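**Can I put a hot mug straight on my Pravcombe table?**

You can. The table will remember it. Our oil finish handles water, wine and most children, but heat leaves a white ring that no coaster bought afterward will fix.

**How often should I re-oil?**

Twice a year, or whenever your mother-in-law visits. One 473 ml can of Drastine covers a six-seat top with some left over for the shelf you keep meaning to put up.

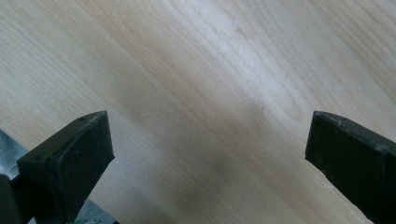

Wipe it on thin, wait 20 minutes, then wipe it off. People skip the last part and write to us in December about a sticky table.

**Will the color change?**

Yes, it darkens with daylight. Move the fruit bowl now and then – unless you want a pale circle.

**Do you take returns?**

Within 30 days, unoiled. Delivery from our Otau shop is free on orders over $354. Stairs are extra.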